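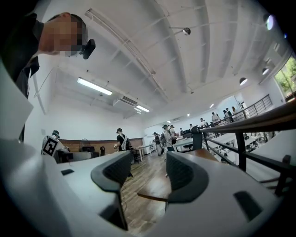 Marisol Salazar wrote to us after the last call that she almost did not apply, because the text spoke only of "support staff" and she could not understand if the work was with the room or with the people in it. She is right, and we have written this one again from the start.

Brutbridge is looking for a Room and Lighting Assistant for its hall in Urnell. The work is with the room.

The hall has a white vaulted ceiling, with fluorescent fixtures, spotlights and an air-conditioning unit high up. There is a raised level with a railing, and past it a lower floor with rows of white desks. Different groups use the hall during the week, and each one needs the desks and the light in a different way.

What you will do:

Set the desks for each group according to the plan, and put them back in rows at the end of the day.
Change lamps and clean the fixtures. You will work on a ladder or on a small lift, always together with a second person.
Check the railing and the wooden handrail every week and write down what is loose or rough.
Clean the filters of the air conditioning before the warm season and again in November.
Keep the list of spare parts and order from our supplier Bravier when something is missing.

What we ask:

You are comfortable with heights. You can lift a desk with a colleague. You can read a simple floor plan. Experience in a theater, a school or an exhibition hall is welcome, but it is not a condition. An electrician's license is not needed, the wiring is done by an outside firm.

What we offer:

A part-time contract of 17 hours per week, first for one year. The first 3 weeks are paid training. If you move from another city, we pay up to 600 euros of your moving costs. Two times a year you may join our colleagues in Cáceres for a few days, to see how they take care of their hall.

Please send a short letter and your work history to the Brutbridge office in Urnell, with reference number 3585. A photo is not necessary. If you have a question about the hours, please put it in the letter and we will answer before the interview.

Published 2025-02-26. The position stays open until we find the right person.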